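Chapter 4
Walls, Openings and Floors

What you will learn in this chapter
How a wall carries weight to the ground
Why openings need special attention
How different materials meet inside a room
Terms: course, mortar joint, lintel, jamb, threshold, pane

Most people who live in a house never think about how its walls work. A wall stands where it was put, and that seems to be all there is to it. Yet every wall does at least one job, and many do several. It may hold up a roof or an upper floor. It may keep out wind and rain, slow the loss of heat, or simply divide one room from the next. In Chapter 3 we looked at foundations. We now move up to the parts of a house that rest on them.

The village of Troststead is a useful place to begin. Its oldest houses were built from fieldstone cleared off the surrounding farms. The stones were used much as they were found, and the walls had to be thick to make up for their uneven shapes. Later houses in the village used brick from the Stuvley works, and their walls could be thinner. A bearing wall in one of the stone houses may be up to 500 millimeters thick. The brick walls of the later houses measure about half that.

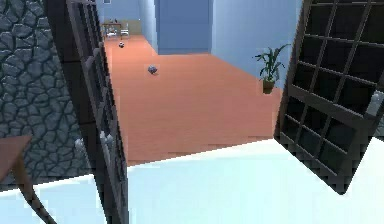 Mortar is the material that fills the gaps between the units of a wall. It spreads the load evenly from one unit to the next and keeps out water and air. With bricks, the joints are straight and regular, and a mason can work quickly along a string line. Rounded cobblestones are another matter. The joints change width at every stone, and where the mortar is darker than the stone, each irregular outline shows plainly. Old lime mortars are softer than modern cement mortars and allow small movements without cracking. Section 4.2 compares the two.

An opening interrupts the path of the load. The weight above a door or window must be carried sideways to the solid wall on each side. The member that does this is called a lintel. It may be timber, stone, steel or concrete. The upright sides of the opening are the jambs. In the Echeverría house, which we will study in Section 4.3, the original oak lintels are 200 millimeters deep and still in service.

Glass adds little strength to a door. In a door with many small panes, the bars between them hold the glass in place and the outer frame keeps the door square.

Before you read on, look at an outside wall of the building you are in. Find one opening and sketch it. Mark the jambs and the place where you think the lintel is. Keep the sketch for Exercise 9.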